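Collection notebook, March, bench 2

9:10. Started from yesterday's count, 1,308 episodes in the pool across all tasks. Target for the handle task is 656 before we hand anything to training. Anikó wants the handle task finished first, then drawers, then the Flinex jars, and I agree with that order.

Both hand tools were charged. Ran the open/close calibration on each. Tool A fine. Tool B read a little wide at full close, so I redid it and it came back in line. Wrote the new offsets in the config file and also here in case someone overwrites it again: the file is the one in the shared folder, under Dorow, the copy on the laptop is old. Radek, please delete the laptop copy if you get there before me.

9:40. Mapping pass for the room. First one failed to close, second one good. I walked slower on the second and kept the tool pointed at the table for most of it. Clear plastic is hard on tracking. When the lid takes up most of the view there is very little to lock onto except the divider lines and the edge of the box, and the reflections slide around as the tool moves. We talked about putting a patterned mat under the box. Anikó is against it because the mat then shows up in every episode and the model may lean on it. We left the table bare wood.

Task definition as of this morning, so that we all do the same thing:

Start with the gripper open, back from the box. Approach the carry handle with the handle standing up. Fingers go on either side of the bar. Close, lift until the box clears the table, hold for a slow count of two, put it down, open, back off. The episode ends when the fingers are clear of the handle. Do not stop recording while still gripping. I found six in the old batch that stop early and all six had to be thrown out.

Handle lying flat is a separate task and gets a separate tag. Please do not mix them. If the handle falls over during the approach, stop, mark it as bad, stand it up and start over.

10:15. First block, me on tool A. 50 episodes, kept 44. Four of the dropped ones were tracking loss, all four when I came in low and straight over the lid. The other two were my own mistakes, closed too soon and pushed the handle over. Coming in from a corner works better, since some of the room stays in view beyond the box and the tracker has something to hold.

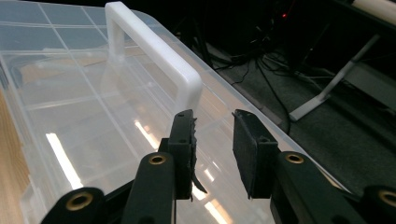 10:50. The question for the rest of the morning was how much to vary the approach. In the last round we had too many episodes from one side. The policy trained on that batch did well when the box sat square in front of the arm and poorly when it was turned. Radek looked at the failures and in most of them the arm went to where the handle would have been if the box were straight. So for this round the box gets turned before every episode, and I do not mean a small nudge. Turn it enough that you have to change your wrist.

I made a short list of starting positions and taped it to the wall by the monitor. The list is only there to keep us out of a habit. If you find a position that is not on it, use it.

11:20. Anikó took a block with tool B. She is faster than I am and it shows in the data, her approach segments are shorter by a good margin. We discussed whether that matters. Her view is that mixed speeds are fine so long as nobody rushes the last part before contact. My view is that the fast ones blur badly on the glossy lid. We looked at a handful of hers together and the blur is there in the middle of the approach but the last part before contact is clean. Agreed to keep them and tag by operator so we can split them later if training goes badly.

Grip pads. The pads wear quickly on this task because the handle edge drags on them during the lift. A frayed pad still holds, but it changes how the handle sits between the fingers, and a hanging flap can get between the pad and the handle. Rule from now on: look at the pads at the start of every block and write down what you see. If there is a flap, replace the pad and note the time, so that episodes before and after can be told apart. The Polák pad sheet is in the top drawer with the cutter. Cut them slightly undersized. Ones cut to the full size of the finger peel first at the corners.

There is an argument for keeping some worn-pad episodes in the set. The pads on the robot wear too, and I would like the model to have seen both. But it has to be on purpose and written down.

12:05. Lunch. Copied the morning to the server before leaving. Checksum matched.

13:00. Lighting. The overhead lights leave long white streaks on the lid and they move with the tool. I tried a block with the row nearest the bench switched off and another with it on. With the row off there is less glare, but the exposure goes up and the dark side of the room gets noisy. I could not see a clear winner by eye. Decided to collect with both and note the setting in the log. The robot cell has the same kind of fixtures, so the model will meet glare there whatever we do here.

13:45. Second operator problem of the day, mine again. I had been regripping in the air when the box tilted. It looks harmless but it teaches a small release in the middle of a lift, and that is the last thing we want with a full box. Went back through my second block and pulled nine episodes for this. If the box tilts, either live with it or put it down and end the episode as bad.

Related: the lift height. We had never written it down. Anikó lifts higher than I do. We settled on a hand's width off the table.

14:30. Radek came by with the Pinau replay script working. It plays back the gripper path over the video and marks where the opening width jumps. Very useful. It caught three episodes I had kept where the width signal dropped out for a moment during the hold. They look perfect on video. Dropped them. We will run the script on every block before upload from now on. It takes almost six minutes per block on the laptop, so start it and go do the pads.

He asked for a few recordings of deliberate misses, where the fingers close beside the handle and then correct. I am not sure about this. A correction is good to have, but if the miss is in the data then the miss can be learned too. He suggests starting the recording after the miss, with the fingers already in the wrong place, so that only the recovery gets recorded. That seems right to me. I will do one small block of those tomorrow under a separate tag and we can train with and without.

15:40. Last block on tool A. Slow going. Tracking dropped twice and I redid the mapping pass after someone moved the chairs. Things moving in the background matter more than I had thought, with so little on the lid to track. Please leave the furniture where it is during a block, or redo the map after.

Open items:

Order more pad sheet.
Add a "pad changed" field to the log form. At the moment it goes in comments and gets lost.
Anikó to check whether the tag for handle flat made it into the conversion script.
Radek to put the replay script in the shared folder with a note on how to run it.
Decide on box contents. Everything today was with the box empty. We need some with weight in it, and the weight should be able to shift.
Recalibrate tool B again in the morning and compare with today's offsets. If it has moved again, check the finger screws before blaming the software.

17:10. Uploaded the afternoon blocks, both tools on charge.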